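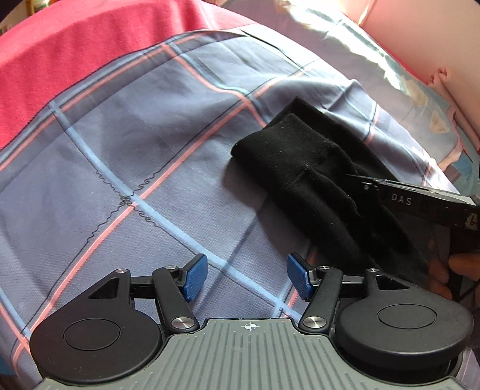
The plaid bedsheet, bedding room, Vosmont open day

Got to Vosmont late, bus from Brerncombe dropped me at the wrong gate. Tour already on its second room. So no notes on the weaving talk, sorry.

Bedding room was the one I came for anyway. Grayish-blue check, pink stripes, paler blue ones, thin navy lines running through. Muted. I liked it more than the brighter stuff by the door, which everbody else was crowding around. Wavy dark lines wandering over the check too, one little loop where they meet. Forgot to ask about those.

Amanuel Zeleke did our group. Fast talker, knows his cotton. He says plaids sell best in December and the plain whites go all year. Pattern number for a similar check is 3318 if you want to order – the older one, 2910, is discontinued.

Sheets come in 3 sizes. No king. Pillowcases sold seperately, bit steep I thought.

Tea after, in the long room. Ran out of cups. Seven of us stayed for the folding demo, fitted sheets, corners tucked into corners. Tried it twice, still got a lump.

Tamholm mill next, if they answer my email. Parking at Vosmont is round the back – follow the Agbeko sign, go past the loading bay.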